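Why do clouds not fall down?

A cloud is made of water, and water is heavy. So why does it stay up in the sky? The answer is in the size of the drops. Each drop in a cloud is very, very small. Air that is going up can hold it, the same way your breath can hold a feather.

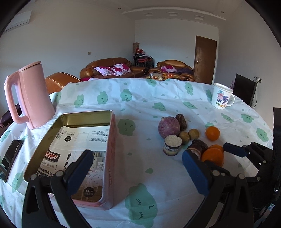

Muthu Shetty
Writer for young readers

On a tablecloth, a cloud can be green and have a sleeping face. Real clouds look white because their drops send the sunlight in all directions.

Inside the cloud, the small drops meet and join together. It takes about one million of them to make one raindrop! Now the drop is too heavy for the air, and it falls. We call this rain.

Next time it rains, put a cup outside and see how much water you can catch.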